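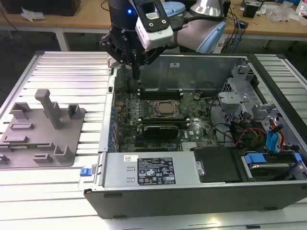 A desktop tower on its side with the panel off.

Magazine > Features > Home Life

The Computer Under the Desk Will Outlive Us All

My brother-in-law has a kitchen drawer for dead phones. It holds the phones, the chargers for the phones, and one charger for a phone that left the family during a divorce. He can't fix any of them and he won't throw them out. Meanwhile the beige-hearted desktop in his den, bought for a kid who has since finished college, goes on printing boarding passes.

I have been thinking about that desktop since June, when my own laptop quit and a polite man at the mall told me the memory was soldered down, the battery was glued in, and the repair would cost more than the laptop. He said this the way a vet does.

So I went to see Araceli Moya, who runs Gresero, a repair shop wedged between a nail salon and a place that sells only mattresses. She has owned it for 29 years and has the reading glasses to show for it, one pair on her head and another on a cord.

"People come in embarrassed," she told me. "They bring in a big old tower in a laundry basket, like it's a sick raccoon. I love those. Four screws and I'm in."

What she finds there is mostly carpet. Pet hair, too, and on one occasion a tooth, which the owner asked to have back. She blows it all out in the alley, swaps the old hard drive for a solid-state one, adds memory if there's a slot free, and sends it home. The usual bill is $247. Her customers complain about the price and then come back with their mother's.

The trade has its theorists. Elango Mathew teaches an evening class called Skulley, named after the first computer he ever broke, in which grown adults learn to take a machine apart and, in the following session, put it back. He allows 2 leftover screws per student. Any more than that and you stay late.

"Everybody is afraid of the memory," Mathew said. "It needs a real push, and they've been told all their lives to be gentle with electronics. I've had a retired judge in tears over it."

His students tend to be past sixty and cheerfully vengeful. Lempi Tikkanen signed up after a store quoted her $1,318 for a new desktop to replace one that, she maintains, was only tired. She fixed it for the price of a fan. She has since done her neighbor's, and her church's, and is now eyeing the one at her dentist's office, which she can hear from the chair.

I would like to report that I took the class and came out a changed man. I took the class. I learned which way the little notch goes. I also learned that I had been plugging my monitor into the wrong hole for six years, a fact Mathew shared with the room.

The laptop is in a drawer now, with its charger. I bought a used tower from Moya, who threw in a keyboard with no letter Q. It hums, it takes up all the space where my feet used to go, and last week I opened it up for no reason except that I could. There was already some hair in it. I don't own a pet.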